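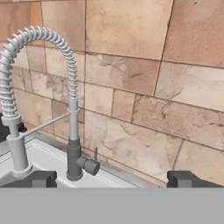 4. Outage notices and what residents did with them

4.1 Data

The utility serving Virnton and Domside posts each interruption to a public map, with a start time, a customer count, a cause and an estimated time of restoration. We collected every notice posted between April and the end of October. After removing duplicates, test entries and one notice that placed a failed transformer in the middle of the harbour, 841 remained. We matched these to replies from a household survey, which drew 2063 usable responses across the two municipalities. Arnby was surveyed as well but is left out of this section: its outages in the period were so short that most respondents denied having had any.

The cause field deserves a word. It offers the operator a menu of eleven entries, of which two, "equipment" and "under investigation", account for the bulk of the notices. Investigations seldom conclude, at least on the map. We treat both entries as a single category, on the grounds that the residents did the same.

4.2 Estimated and actual restoration

Following Cao, we define estimate error as the difference between the first posted restoration time and the time at which the notice was withdrawn. Early estimates were optimistic in both municipalities, and more so in Domside, where the lines run overhead through mature maples and the crews share a depot with the neighbouring district. Revised estimates were better. They also tended to be posted once the power was nearly back, a point at which forecasting becomes considerably easier.

Figure 3 plots estimate error against the number of customers affected. Errors are largest for the smallest outages. Above 900 customers the spread narrows sharply, which we attribute to the priority given to feeder faults and, less charitably, to the presence of local radio. A household at the end of a rural lateral enjoys neither.

Figure 3. Estimate error by customers affected, Virnton and Domside, first posted estimate only. Notices withdrawn and reissued under a new number are counted once.

4.3 Reported behaviour

Respondents who had consulted the map during an outage were asked what they did next. The commonest answer was that they consulted it again. Fewer than expected changed their plans on the basis of the posted time, and those who did were no more satisfied afterwards than those who ignored it. Residents of Virnton were likelier to phone the utility, although the recorded message reads out the same estimate as the map, more slowly.

The July storm is a partial exception. The map itself failed for most of a Friday evening, and respondents affected that night rated the utility's communication slightly higher than did respondents in any other week. We don't recommend this as policy. The difference is small, and the survey wording may have led some people to rate the line crews, who were by all accounts excellent.

4.4 Limitations

Withdrawal of a notice is an imperfect proxy for restoration. In 2 cases a notice was still up when we stopped collecting, and the streets concerned had been lit for weeks.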